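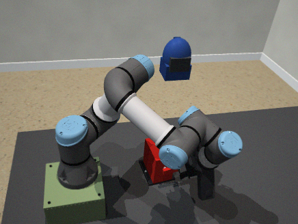 Daren Labour Institute questions home robot forecasts

LOLLHAM, January - Householders hoping to hand over the vacuuming and the lawn should keep their own mower serviced, according to a review released this month by the Daren Labour Institute.

The review went back over 23 public forecasts of when general-purpose home robots would reach ordinary buyers. Only two named a price, and neither gave a figure for repairs.

Daren also surveyed 1,730 households in Lollham and the Negri district. More than 1,630 said they did not own a machine that could do two different chores. Many had bought a single-purpose cleaner and still picked up the floor before switching it on, a job the brochures tend to leave out of the time saved.

"We keep being told the breakthrough is five years off, and we have been told so for a good while," the institute said in a statement. "A fair question is who does the labour when the machine stops halfway down the hall."

The review is cool on the Sokon program, which promises yard and kitchen help on a monthly plan. Sokon has not published failure rates, and its trial homes had no stairs, pets or small children. Daren has asked for the trial data and had no reply at the time of writing.

The institute recommends that sellers state how many hours of supervision a product needs.

Copies of the review are available from the Daren office in Lollham.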